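Neutral countries should say what they mean about ammunition

Sep 10, 2022

In May the district council in Voltach was asked to sign a letter. It was a short letter and it asked the federal government to let other countries pass on ammunition they had bought from us years ago. The council talked for most of an evening and then put the matter off. I was in the public seats, and I have been thinking about it through the summer.

For readers who don't live near the works, the background is simple. Stanico has made medium-calibre rounds in Voltach for as long as most people here can remember. Every foreign buyer signs a paper saying the goods will not go to a third country unless our government agrees. One of those buyers now wants to send 3,000 rounds to Ukraine. It asked. The answer was no. It asked again, with more explanation, and the answer was the same, this time with a paragraph about neutrality.

I think the answer was wrong, and I think the paragraph was worse than the answer.

Neutrality, as I was taught it at school, means that the state does not take part in other people's wars. It does not send troops or join an alliance, and it treats both sides alike when it comes to weapons leaving its own stores. I have no quarrel with that. I would vote for it again tomorrow. But the rounds in question left our stores long ago. They were paid for and shipped, and they have been sitting in somebody else's depot ever since. When the owner of that depot wants to give them to a country that has been invaded, we are being asked to lift our hand off a box that is no longer ours. Keeping the hand there is also a decision, and it has an effect on the war. 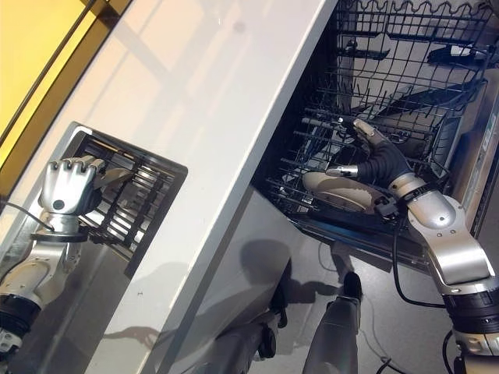

Meinrad Rüegg sees it differently, and he is not a foolish man. He sat on the cantonal defence commission for years and spoke against the letter in May. His argument is that a signature has to mean something. If a buyer signs a re-export clause and we waive it the first time it becomes awkward, then the clause is worthless, and the next buyer, perhaps one with worse intentions, will know it. He also says that a small country lives by rules because it can't live by force.

I accept a good part of this. I would not want the clause scrapped. Before it existed, our goods turned up in places that embarrassed everybody, and the people who campaigned for it were right to do so. But the clause says the government may consent. Those words are there. Whoever wrote them expected that there would be cases where consent was the proper answer. If a democratic country defending itself inside its own borders is not such a case, I would like Mr Rüegg to describe one that is. I put this to him after the meeting and he said he would need to think about it, which was fair enough. I have not heard from him since.

There is a second argument, heard less often in the council room and more often in the café opposite. It is about work. Stanico and its main supplier, Steiner, between them employ 1,598 people in Voltach and Murna. Foreign defence ministries have noticed that rounds bought from us can't be passed on in an emergency. Some will buy elsewhere. Ursina Nägeli, who represents the toolmakers at Steiner, told the council that members were already asking her whether they should look for something else.

I am uneasy with that argument, even though it points the way I want to go. If re-export is wrong, it does not become right because a lathe in Murna stands idle. And if it is right, we ought to be able to say so without mentioning lathes. Too much of our debate about arms is carried on in the language of jobs, by people on both sides who would prefer not to talk about what the goods are for. They are for shooting down aircraft and stopping vehicles. Anyone who makes a living from them, or from the taxes paid on them – and that includes everyone in this district who uses the swimming pool – should be able to say that aloud.
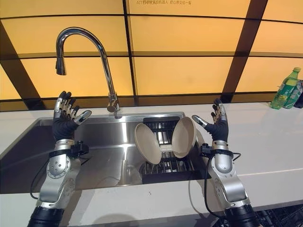

What bothers me most is the tone of the refusals. The government has condemned the invasion in plain words. It has joined in sanctions, which our grandparents would have found astonishing. It has taken in refugees, and the families who came to Murna this spring were met decently. So the country has an opinion on who is in the wrong. Then a request arrives about ammunition and we hear that taking sides is impossible. I don't see how anyone abroad is supposed to make sense of that. I can't make sense of it here.

A petition has been going round since the council put the letter off. It has 3,827 names on it, a good many for a district of our size, though it settles nothing. Some of those who signed want the clause gone altogether. Others, like me, want it used as it was written. A few have added remarks that I would not put my name to. Petitions are like that.

My own proposal is modest. The law should name the cases in which consent will be given, so that it doesn't depend on who is in office or how loudly a neighbour complains. I would set 3 conditions. The receiving country must be defending its own territory. The invasion must have been condemned by a clear majority of states. And a fixed number of years must have passed since the original sale, so that nobody can use a friendly buyer as a back door. Mr Rüegg's rule would still be a rule. It would simply have an answer in it for the situation we are now in.

The objection will be that changing the law takes time, and the rounds are needed now. That is true. Under the present text the government could agree this week if it wanted to, and it should. The law can follow.

The council takes the letter up again at its next sitting. It should sign it.
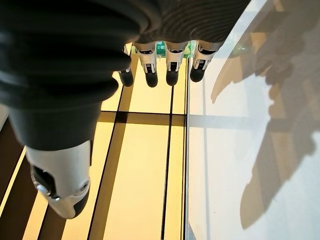
A robotic hand with white finger segments and black fingertips.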